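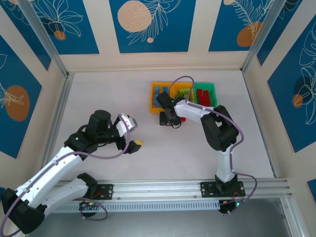
Bought the Hernus valley walk guide in the spring, finally used it properly this month, so a few notes before I forget. It covers the old drove road from Didarard down to the ford at Issa, with the history of the farms and the peat cuttings as you go. Two booklets and a folding map in a card sleeve. The sleeve is nice. Deep blue, white line drawings of leaves and flowers, soft orange circles here and there. Inside it's plainer.

The geology bit is the best bit. Short, clear, explains why the river bends away from the village and why the good grazing is all on one side. I've read a lot of these and most go on for pages about ice. This one gets it done and moves on to people - who cut the peat, who had the right to, when it stopped. 77 pages in the main booklet and I read it in an evening.

Map. Less good. Scale is fine but the contours are printed in a pale brown that vanishes in any sort of low light. Had to guess the way off the hill at Kaltari, guessed wrong, ended up in someones field with a lot of bullocks. Also the path by the sheepfold has been moved and the map still shows the old line. There's a waymark but its small and behind a hawthorn.

Distances in the text are all over the place. Section 5 gives metres, the rest is miles. It says 2,728 metres from the chapel to the ford and I've no idea who needs it that exact. Felt longer with wet boots.

Second booklet is field names. Thought I'd skip it, didn't. Lovely old names, some with a guess at what they meant, and the author says so when it is only a guess. More of that please. No index though, wich is a pain when you're standing at a gate trying to find the one you want.

Paper is thin. Mine has already gone at the fold and I was carefull with it. Put it in a plastic wallet, take a proper map as well.

Would I buy it again - yes, for the reading. Not for finding your way. There's meant to be a corrected map out in December and I'd wait for that if you're not in a rush.

Last updated: November 29, 2019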